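Jun 16, 2019

Finished the second read of the Modimard collected edition. It runs to 258 pages including back matter, and the reproduction is better than I expected from Naylor, whose earlier volumes printed the night sequences so dark that the lettering in the captions was hard to make out. The blacks are now solid and the gutters are wide enough that nothing is lost in the binding. Page 168 is still out of order. It should come before the harbour spread, as it did in the single issues, and the dialogue makes no sense where it stands.

The premise is a crossover of characters from four defunct series, all owned by the same publisher and all set in Plindunon at different dates. The writer handles the dates by treating each series as a layer of the city. Street names change between layers and the characters keep the ones they know. This works well on the page and badly in the index, which lists the same square under three names with no cross-reference.

Xiomara Ridgeway lettered chapters 1 to 5 and was replaced for the rest. The change shows in the balloon tails, which become shorter and straighter, and in the sound effects, which go from hand-drawn to a font. I compared the two against the single issues I bought in February and found no relettering, so the join was there from the start. 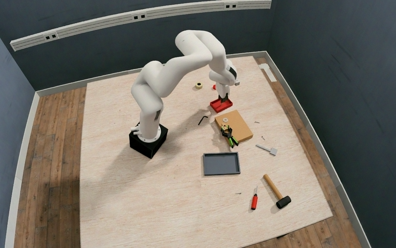
*Render: white arm on black base, pale wooden tabletop.*

Wustico is the weakest of the borrowed characters. In the original strip he had a fixed limit of 2 disguises per story, and most of the plots depended on it. The limit is dropped in chapter 3 without comment, after which he can be anyone and the suspense goes. The fight on the viaduct takes 22 pages and could lose half of them. The colouring there is good: flat greens, a single orange, no gradients.

Moved the single issues to the lower shelf, new bags, old boards. Two covers have rust at the staples. Must order more bags in the larger size, as the annual does not fit the current ones.

Will write to Naylor regarding the misplaced page. Started the next volume after supper and stopped at the end of the prologue.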